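Notebook, registration app work
Tuesday, started 8:40

Picking up from the failed import. Savport is the sign-up app for the school helper program: people enter their details, choose a school and a weekly slot, and the school accepts or declines. The paper forms from the previous intake were keyed into a spreadsheet and have to go into Savport before the new window opens in June. The spreadsheet has 1,397 rows. The import stopped at row 200 without an error message.

First check was the file itself. Row 201 has a line break inside the address field. The parser on our side treats it as end of record, the next record then has too few columns, and the job exits with status 0. Two separate faults. Status 0 on a partial import is the worse one and goes in the log as its own item.

Fix for the line break: quote all text fields on export, strip control characters on read. Re-ran on a copy of the staging database. Went through to the end. 96 rows rejected, this time with reasons.

Reject reasons, in order of frequency:
phone number missing the area code
school name not matched
no date of birth
slot outside school hours

School name matching needs a decision. People write the school any way they like on paper. Exact match is too strict. Tried a loose match with a distance threshold and it paired two different schools in the same district, so loose match is off again. Current plan is exact match plus a hand-kept list of alternate spellings, stored as a table and editable from the admin page.

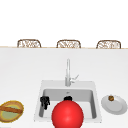
10:15. Slot picker. The screen shows the week as a row of cards, one per available session, and on small phones the last card is pushed off the right side with no hint that it can be scrolled. Spacing is computed from the screen width minus a fixed margin, and the margin was set for a tablet. What I want for the three-session case is the spacing of the chair backs behind the counter: one left, one near the center, one right, even gaps. Changed the margin to a share of the width. Three cards now fit on the smallest test phone. Four do not, and should wrap to a second line. Wrapping works in portrait. In landscape the second line overlaps the Continue button. Open.

Also noted that the picker lets a user tap a full session and only reports it after Continue. The full state is in the response from the server and the app ignores it. Grayed out full sessions, kept them readable by the screen reader as "full."

11:30. Text message codes. Oyelaran branch reports that codes arrive after they expire. Expiry is 12 minutes, counted from the time the request reaches our queue, so any delay at the gateway comes out of the user's time. Nundo (the gateway layer) returns a handoff time. Switched expiry to count from handoff. Requires the field to be present. When it is missing, fall back to queue time and write a warning.

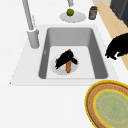 Test for the fallback: removed the field from the mock reply, confirmed the warning, confirmed the code still validates. Test for a duplicate request: second code must cancel the first. It did not. Both were accepted until expiry. The cancel call was keyed on the session and the app opens a new session on each retry. Now keyed on phone number. Re-ran, first code refused, second accepted.

Lunch.

1:20. Offline mode. A user who loses signal on the last screen gets a spinner and no way out except closing the app, and closing it drops the form. Added a local draft, written on each page change. Draft is deleted on confirmed submission, on sign-out, and after the registration window closes. Date of birth and phone number are encrypted in the draft. School and slot are not, no need.

Restoring a draft when the chosen slot has filled in the meantime: the app goes back to the slot page and keeps everything else. Message reads "That session is now full. Please choose another." Checked the length against the longest translation, fits on two lines. 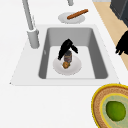 Restoring on a different app version is not handled. The draft carries no version number. Added one, starting at 1. Drafts without a number are discarded, acceptable while we are still on staging. Must be handled properly before release.

Build size went up with the encryption library. Swapped to the one built into the platform, size back to where it was. Minimum Android version unchanged.

3:05. Sent the build to Asance for the accessibility pass, with the list of changed screens: slot picker, code entry, draft restore. Asked them to check focus order on the slot page in particular, as wrapping may have altered it. 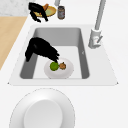
Asance wrote back at 4:10 that focus order is correct in portrait, but in landscape it jumps from the last card on the first line to Continue and reaches the second line only afterward. They asked for the landscape overlap to be fixed first and the order retested on that build. They also want the code entry field to announce the remaining time once, on entry, and stay silent after that. At present it announces every minute.

Agreed on both. The overlap and the focus jump look like the same cause: the second line is drawn in a separate container added after the button. Moving it inside the card container should cure the two together. Not tried yet.

Open items
partial import must exit nonzero
alternate spellings table, admin page
landscape wrap and focus order
single time announcement on code entry
draft version handling
area code default for phone numbers, ask the Oyelaran branch which one they assume

Staging database restored from the copy at 4:50. Import script with the quoting fix is on the branch, not merged.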